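Setting up the wrist camera and gripper in the Kuo kitchen cell

This site uses cookies to remember your settings. By continuing to read you accept our use of cookies. Accept | Manage

Applies to Wumen 2 scene files. Last revised 5/24/20.

Before you start

Load the Grurnside kitchen with the arm in its parked pose. Close any running task, as a live controller will overwrite the joint values you type in. Save a copy of the cell file under a new name.

1. Check the open position

Set the jaw command to full open and hold it. Both fingers should show in the wrist view, with clear space between them and the black base along the bottom. If a finger is missing, the camera mount has the wrong parent link. Attach it to the palm, then reload. A tilted room is normal at this stage — the camera turns with the wrist.

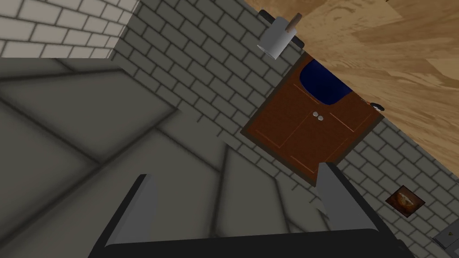 2. Set the grip on thin objects

Folded paper is a harder test than a block. Place the newspaper model between the fingers and close the jaws in small steps. Stop at first contact on both sides and note the jaw value. Add 2 mm of travel for grip. More than that and the contact solver pushes the sheet through the finger face.

Then check clearance under the wooden surface. In the view below, the upper corner of the folded sheet comes very close to the wood, so lower the wrist before any sideways move.

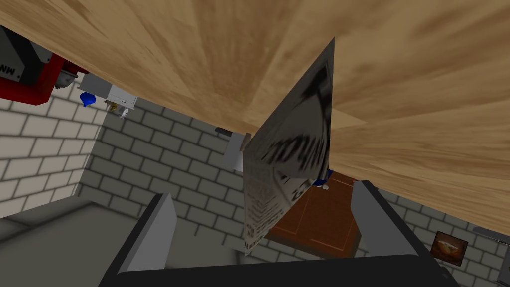

Does the jaw value need to be set again for every object?
Only when the thickness changes. Objects of the same thickness can share one entry in the Tonska grip table.

3. Clear the grip and test the approach

Open the jaws fully and remove the paper from the cell. Reset the contact cache, or the old contact points will stay in memory and the fingers may stall before they close. Drive the wrist towards a large flat surface at the slow setting and pause the run before contact. Compare the finger tips with the surface edge. An error in the wrist angle is easiest to find close up.
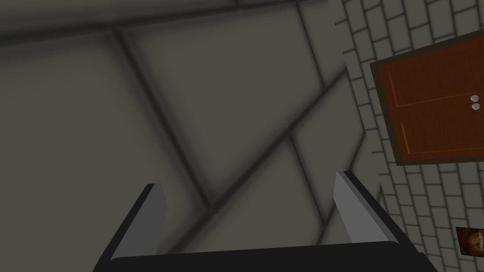 Fig. 3. Jaws wide open and empty, facing the grey panelled surface. Door and brick wall to the right.

If the wrist angle is out, correct it at joint 9 in the cell file and leave the camera mount alone. Repeat step 1 after any change to the joint values. Save the file and restart the controller before loading a task.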